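To: Flistdale Op Shop list
Subject: Re: Black tees, how are we folding them?
December 2022

Esdale wrote:
> The last tub of black tees came over in three different folds
> and wouldn't stack. Can we settle on one?

Fair enough. I've been folding straight out of the bag, which gives you something like this before you've started:

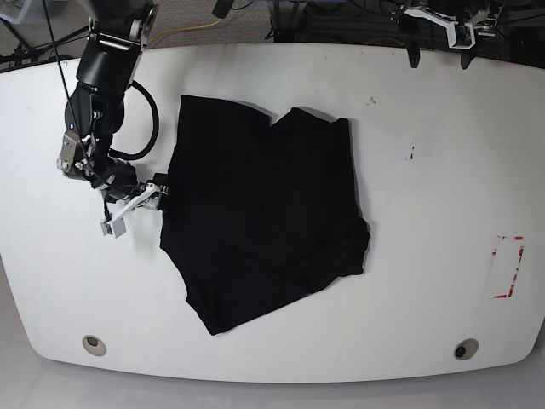 Prekitari's view is that a tee in that state should be shaken out twice and left on the bench, and that black cotton shows every crease on the rack.

I agree with the shaking. We have 51 black tees to get through, so I'd skip the ironing and smooth them by hand -- collar to one side, body running along the table. 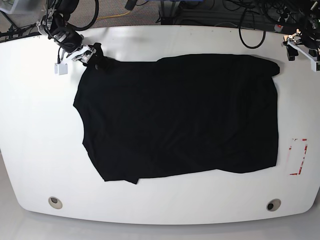
Sleeves go in next, then the hem comes up to the collar, then in half again. Sizes facing out. Please use the grey tubs, as the Hutsuliak ones have lost their lids.

Order of work for the back table:

1. Shake out and check under the arms for marks.
2. Lay flat and pull the corners out before folding. A bunched corner makes a lump in the pile. 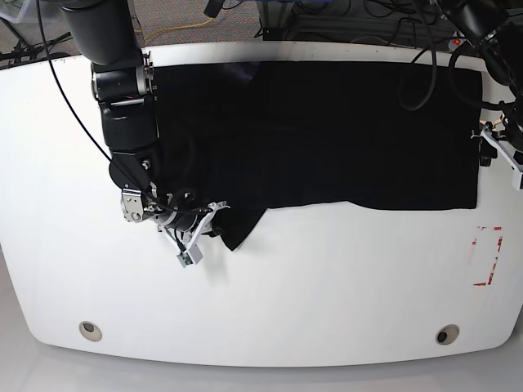
3. Fold, stack in the tub and write the colour on the label.

I'll bring more labels next time I'm in.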